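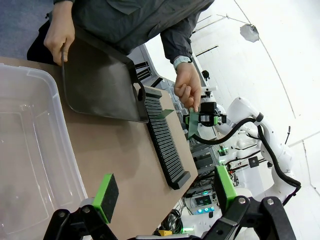

Tarjeta verde en mano, otra ya de pie en la ranura y las almohadillas verdes de la pinza abiertas a los lados del peine.

Almohadillas Finach para pinza paralela — juego de dos dedos

Precio: 28 € el juego, tornillos aparte
Hecho por encargo en el taller compartido Odden

¡Hola! Estas almohadillas nacieron de un cabreo mío con las tarjetas finas. Llevaba semanas intentando que el brazo cogiera una tarjeta de una rejilla con ranuras, la llevara un palmo más allá y la dejara en otra ranura, y con los dedos de serie no había manera: o la doblaba, o se le escurría hacia un lado, o la soltaba torcida y tocaba volver a empezar. Así que me puse a imprimir dedos (muchos, tengo un cajón lleno de versiones feas) y al final me quedé con la que vendo ahora.

La idea es sencilla. Un cuerpo verde, bastante rígido, y encima una capa de espuma negra que es la que toca la pieza. El verde lo elegí porque me gusta y porque en las grabaciones de la cámara de muñeca se distingue muy bien del negro de la pinza — cuando repaso los intentos a las tantas de la noche lo agradezco un montón.

Qué viene en la bolsita

Dos cuerpos impresos, izquierdo y derecho (van marcados por detrás con una I y una D).
Dos láminas de espuma ya pegadas y otras dos de recambio.
Una galga de cartón para centrar los dedos antes de apretar.

Los tornillos no los incluyo, cada pinza lleva los suyos y ya me equivoqué una vez mandando métrica 3 a todo el mundo. Perdón otra vez a los del primer lote.

Montaje

Quita los dedos viejos con la pinza abierta del todo y sin corriente. Presenta los cuerpos, mete los tornillos sin apretar y cierra la pinza a mano sobre la galga. Cuando las dos espumas la toquen por igual, aprieta. Yo tardo lo que tarda en salir un café, pero la primera vez ve con calma, sobre todo si tu pinza tiene varillaje a la vista y cuesta llegar con la llave.

Después recalibra el cero de apertura. La espuma añade grosor y, si te lo saltas, la pinza se creerá que ha cogido algo cuando está vacía. Me pasó a mí y me pasó toda una tarde.

¿Aguantan?

En mi banco he hecho 2000 cierres con el mismo par de espumas y la marca se nota pero siguen agarrando. A partir de ahí yo las cambio. Riku Kikuchi, que las usa en su casa con un brazo más pequeño, las cambia a los 300 porque es muy maniático con las huellas en las tarjetas. Las dos cosas me parecen bien.

Lo que no hacen: piezas pesadas, cosas con aceite ni nada que esté caliente. La espuma se despega con el calor, lo probé en julio con el taller hecho un horno y no lo recomiendo.

El lote completo

Si partes de cero, tengo también el lote Barros por 149 €: las almohadillas, una rejilla larga de ranuras, una bandeja negra y un juego de tarjetas verdes para practicar. Es lo mismo que uso yo sobre la mesa. Nam-gil Kwon me convenció de meter la bandeja, yo al principio pensaba que sobraba y ahora dejo en ella todas las tarjetas que van y vienen. El brazo y la pinza los pones tú, claro.

Envíos y pedidos

Imprimo por tandas, así que dime el modelo de pinza y la distancia entre agujeros al hacer el pedido. Si no la tuya no está en mi lista, mándame una foto con una regla al lado y miro si puedo adaptar el cuerpo. Envío con Disar o recogida en el taller, por la tarde a partir de las seis.

Espumas sueltas: agotadas ahora mismo, estoy esperando la plancha nueva.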